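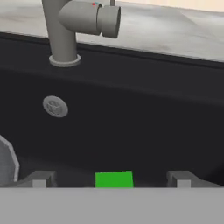

**Status:** usable, with complaints. Last touched 15 September 2023.

# vustow-sink-grasp

Simulated wrist-camera episodes comparing two parallel-jaw grippers, the Stiston and the Betness, on pickups in and near a kitchen sink. The kitchen is rendered, so the plumber has not been called.

## Contents

| split | episodes |
|---|---|
| `stiston` | 1,367 |
| `betness` | 928 |
| total | 2,295 |

The splits are uneven. Emiliano Vallejo ran the Betness jobs and then went on vacation in August. Please don't train on both and report a winner.

## Known problems

- The gripper body takes up the bottom of the wrist view, and targets like to sit right behind it. Moving the camera mount is on the list, where it has been for some time.
- Black sink, dark shadows. Depth is poor near the basin floor.
- Episodes are cut at 300 steps, including the ones that were just getting good.
- Contact flags before `v0.3` are decorative.

## Loading

```
python load.py --split stiston --camera wrist
```

Questions about the controller go to Enda Mac Giolla, who wrote it and has mostly forgiven it.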